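The vote on the Enthorpe beagle unit, and why I changed my mind

I used to work next door to animal research. For 15 years I did the accounts for a feed merchant near Citcombe, and one of our regular orders went to a breeding unit up the Enthorpe road. I never went inside. The invoices said "maintenance diet, canine" and I paid no more attention to them than I did to the ones for chicken pellets.

Last month the parish council held a meeting about the unit's plan to add another building. The hall was full and I stood at the back by the tea urn.
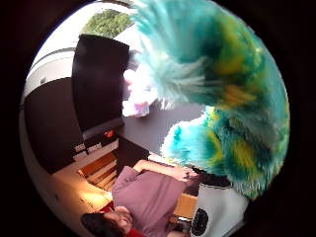

Written by Valentyna Polishchuk

I went along expecting to support the extension. My view, as far as I had one, was that medicines have to be tested on something and that the rules in this country are fairly strict. My brother has been on tablets for his heart for years and I am glad they were tested.

The first hour was traffic. There would be more lorries on the lane, and the lane floods at the bottom by the chapel. Then a man from Wavus, the company that runs the unit, put up a slide saying that 433 dogs had left the site in the past year. Somebody asked where they had gone. He said to contract laboratories, and that he couldn't name them. Somebody else asked how many had been rehomed afterwards. He said the company did not hold that figure.

I don't think he was hiding anything. I think it was simply not a number they kept, and that bothered me more than the placards outside did.
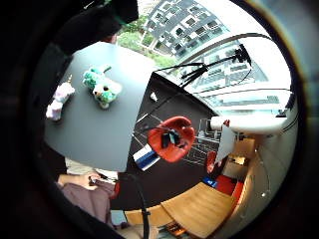

Animals and Science

Mal-soon Kong spoke near the end. She was a lab technician before she retired and she was not there to shout at anyone. She said that in her last job they had moved two of their liver tests over to human cells grown on a plate, and that the results had been good enough for the people upstairs to drop the dog study for that one compound. She also said there were other tests where they had tried the same thing and it had not worked, and the animals had stayed.

I found that more useful than anything I have read. Most of what comes through my door on this subject says either that every animal test is useless or that all of them are vital - and she had done the job and would not say either.

What she wanted was for any new building to come with a condition. The company should publish each year how many animals it breeds, what broad type of work they go to, and what happens to the ones that aren't used.

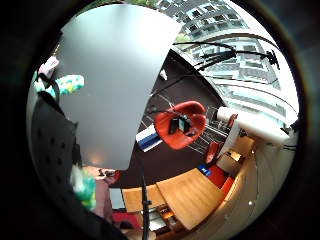 The chair said this was not a planning matter, and he may well be right. A councillor called Tkachuk asked for it to be put in the letter to the district anyway. That was agreed, with two against.

There is a petition asking for the same thing. It had 388 names when I signed it and they want more than 2000 before it goes in. The paper copy is on the counter at the post office. The district looks at the application in October and the public can attend, though you have to ask for a seat beforehand.

I will go if I can get a lift back. I still take the view that some of this work has to be done, but I would no longer vote for the building as it stands.

Last updated: 29/09/2020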